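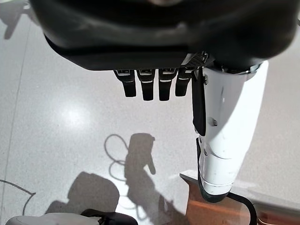 Att. 1: floor, pale gray terrazzo, speckled

Arkix Facilities Desk
Ticket 179
Opened by: Qistina Manurung
Assigned: Dimas Chin
Location: Tjoa building, waiting area
Category: lighting / seating
Priority: normal

Problem as reported
Light tube by the black fabric chairs keeps cutting out. Goes off, comes back on its own, off again. Worse in the afternoon. Also chairs are linty and a small screw or cap may have gone on the floor, can someone look. Been like this since October.

LOG

9:10 QM
Left it alone, didn't want to yank on it. Went off twice while I was typing this. Is it the bulb or the plug??

9:25 DC
Neither I hope. Tell me which circuit pls. Anything else on the same strip go out?

9:40 QM
No, just that one. Desk lamp on same strip stays on fine.

10:05 DC
OK so not the strip. On my way over, 30 min. Dont swap the tube yet, there's only one spare and its the Altley size, not sure it fits.

10:50 DC
On site. Checked floor first. Speckle in the terrazzo hides everything, had to get down low with a flashlight. No screw, no cap. Swept along the chair legs too, just lint. Closing that part unless somebody turns it up later.
Strip OK. Cord OK, swapped it anyway, no change. Put original back.
Light stayed on 13 minutes then dropped. Tapped the chair, came back. So something loose near the top end, my guess.

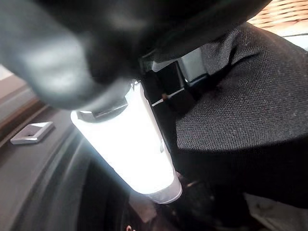 Page 2 of 6

11:20 DC
Tube lit. Gray collar on the top end, see how it sits, thats where I'd look before blaming the tube. Black plastic mount behind it, copper colored point in there, think thats a contact. Very little gap between all that and the seat. My bet is people sit down, chair nudges it, contact goes.
Tube itself I'd keep. Frosted end cap at the bottom looks ok to me.

11:35 QM
So move the chair?

11:40 DC
Yes for now. Few inches. Leave it there today and tell me if it drops again.

2:15 QM
Moved. One flicker at lunch, nothing since. Chair still needs a vacuum btw, lint all over the weave.

2:30 DC
Will bring the brush head. Collar on order from Skarndale, asked for 2 in case I crack one. Do not let cleaning push the chair back agianst it.

Status: pending part
Next action: DC, fit new collar, retest, brush seat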